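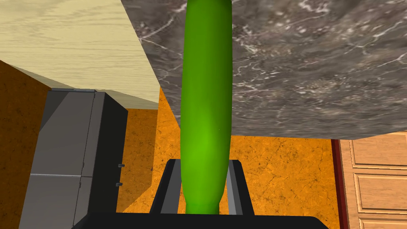 The Lanora Seed Library is now through its first full growing season on the Whitelaw grant, and we are delighted with how it went. The money was meant to get old local cucumber varieties back into back yards, and 67 households signed up to grow them. When people ask what they should be looking for at picking time, I tell them a bright green, smooth and a little glossy, lime down the middle and darker toward the sides, as at the top of this report. Once the skin starts going yellow you have missed your supper but you may have gained your seed!

We offered two varieties this year, Widell and Dravach. Widell is the easier one by a long way. It climbed anything people gave it and kept setting fruit well into September. Dravach sulked through the cold spring, and several growers had to sow it a second time, but the flavor won people over and it is the one they ask me about at the store.

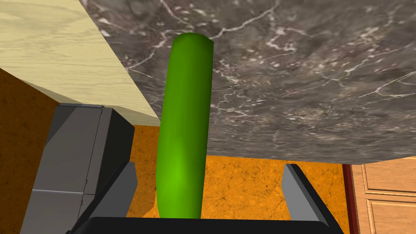

Keeping the two apart was the hard part. Cucumbers cross very readily, so we asked each street to grow one variety only, and we ran two evening classes on bagging and hand pollinating the flowers. Both were full – we had to borrow chairs for the second. The leaflet from the classes has been rewritten with better drawings, and the part on fermenting the seed is much clearer now. The first version left out when to stop, and a few batches sprouted in the jar.

Seed came back to us all through the fall. After cleaning and drying we have 181 packets on the shelf, labeled by street and variety. Germination tests on the Widell look very good. The Dravach tests are still going and I will send those numbers on separately.

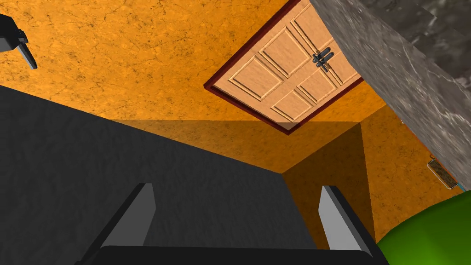 Glenys Halliday, Lanora Seed Library
Season report, December

Spending is on track. Of the grant, $2,000 was set aside for the drying cabinet, and it came in on budget with the shelves included. It holds a steady low humidity even with the furnace running next door. We spent less than planned on postage, as most growers dropped off their seed in person on a Sunday, and we would like to move what is left over to the spring classes if that is all right with you.
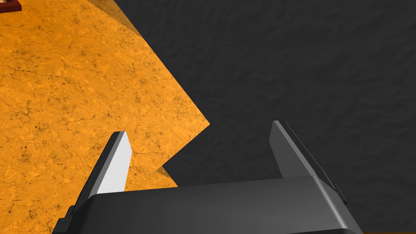
One Dravach grower wrote to us that she had almost given up in June, and that she would now like space for a whole row of it, "provided somebody shows me again how to tell the male flowers from the female ones." We will put that at the start of the spring class, with fresh flowers on the table if the greenhouse plants cooperate. Sign-up sheets go out in February, and I will send you a copy of the new leaflet as soon as it is back from the printer.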